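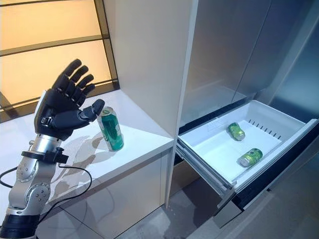 Ticket: Scheduled grocery orders keep arriving twice
Opened by: Zuweira Darko
Product: Voltow home account

Hello, and thank you for reading all of this! I have a standing order with Nata that goes through my Voltow account, and for 3 weeks now it has been placed twice, once at 6 in the morning and again 40 minutes later. I love yogurt, but there are limits (and my sister has stopped taking the extras).

What I have tried so far:

1. Signed out on my phone and back in. 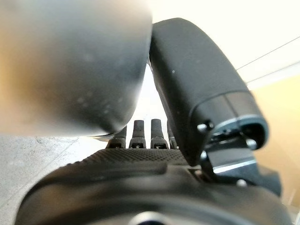 2. Deleted the schedule and made a fresh one, very carefully, with a cup of tea beside me.

The second order still came through, and it shows my old address label, the one I used before we moved in December.

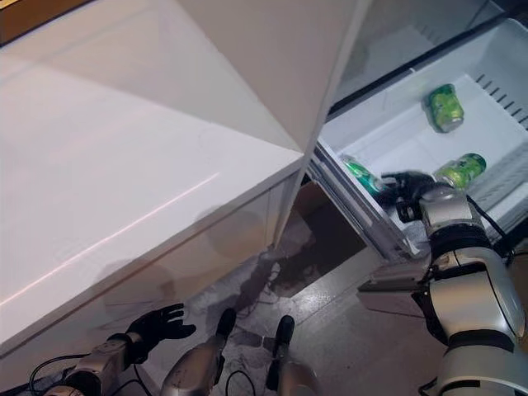 I did find that label again under Saved Places, so perhaps an old copy of the schedule is still hanging on to it? I'm afraid to delete it in case my past receipts go too.
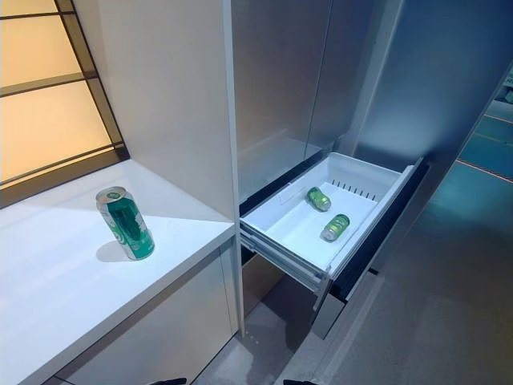 Špela Zupan: Hi Zuweira, your receipts are safe, so please go ahead and remove the old label. I've canceled the schedule attached to it and refunded the $59 from the last duplicate.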